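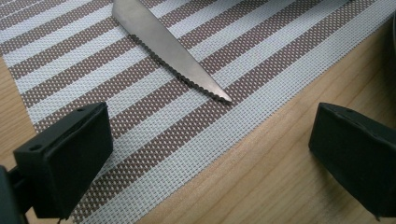
How often does a serrated knife need sharpening?

Every couple of years for most kitchens, and a bread knife that only meets bread can go longer.

The answer comes from the owner of Plera, a one-room sharpening shop that opens at half past eight and shuts when the rack is clear. She has run it for 28 years and says the serrated knives are the ones people bring in last.

"They'll do the chef's knife, the paring knife, the scissors," she says. "Then they mention there's a bread knife at home that tears everything, and they thought it couldn't be done."

It can, though it takes longer. A plain edge goes over the stone in long strokes. On a serrated one, each scallop is worked separately with a tapered rod, from the side that was ground at the factory. The flat side gets a light pass at the end to take off the burr.

"If the teeth are small and close together, you need a thin rod and some patience. I had one last January with 48 teeth. I know because I lost my place and had to start again."

She charges by the knife and keeps each job in a ledger. Last year's came to 524 knives, of which 101 were serrated. Several were past saving, with the points of the teeth worn nearly flat, and she sent those back without a charge.

Most of the damage she sees comes from storage. A knife loose in a drawer knocks against spoons and tin openers, and the teeth take the worst of it. She recommends a block or a plain card sleeve. Her own bread knife, a Skaltico she bought second-hand, lives in a sleeve made from a cereal packet.

Surfaces matter too. She cuts on wood and dislikes glass boards. A cloth or a woven mat is fine for laying a knife down on at the table, she says, but the loaf should still be on a board.

"People saw straight through the crust and into whatever is underneath. I've seen a good table mat with a slit in it from one breakfast."

And the dishwasher?

"I don't put mine in. Wash it, dry it with the edge facing away from you, put it back in the sleeve. It's a minute's work."

The shop takes knives at the counter until four.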